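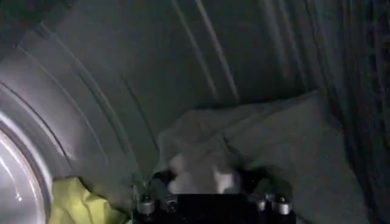

Projects > Fekthorpe > Clothes and Linen Exchange > Progress reports

Progress report to the Semer Fund, second period
Prepared by Ida Kuhlmann, August 31, 2022

It has been a lovely, busy few months at the exchange, and I'm very glad to be writing this one! When we sent you our first report in February we had just got the keys to the shop on Granström Road and were still sorting donations on the floor. We now have proper shelves, a counter and a front door that shuts.

Families and visits

We have 170 households signed up, against the target of 220 we agreed for the end of the grant. Most found us through the two primary schools and the health visitors, and a good number have come back more than once. Families bring in what has been outgrown and take what they need in the next size up. We don't keep a tally of who gives and who takes, and that has helped people feel easy about coming – several mums told Marlene Kramer they would never have used a voucher scheme.

School uniform has been the big success. We opened for extra evenings in the last weeks of the holidays and the queue was out of the door on the first one. Grey trousers and polo shirts went fastest. Winter coats are coming in nicely already, though we are short of anything for boys over ten.

Bedding

Bedding was a small line in our application and has grown into a large part of the work. Cot sheets, pillowcases and towels are asked for every time we open. Everything is washed and dried before it goes on the shelves, and this takes longer than I allowed for in the plan. Jenő Takács has redone the rota so that washing is finished the evening before opening, and mornings are a good deal calmer.

Mending sessions

Benedikt Heitmann and his brother Ludger have run the mending table from the start. They began with buttons and hems and have moved on to zips, which people really want to learn (me included – my first one went in upside down). We would like to add a beginners' evening in the autumn.

Money

Spending is in line with the budget apart from electricity, where we are £500 over. We have covered this from the shelving line, as the Gasus shelves came to us second-hand and cost less than quoted. Full figures are in the attached sheet. Please let me know if you would like the change approved formally.

Next period

We plan a coat weekend, a visit to both schools' new-starter evenings and a small leaflet in the languages our families speak at home. Marlene is also talking to the library about a drop-off point there. You would be very welcome at the coat weekend, and I'll send the dates once the hall confirms them.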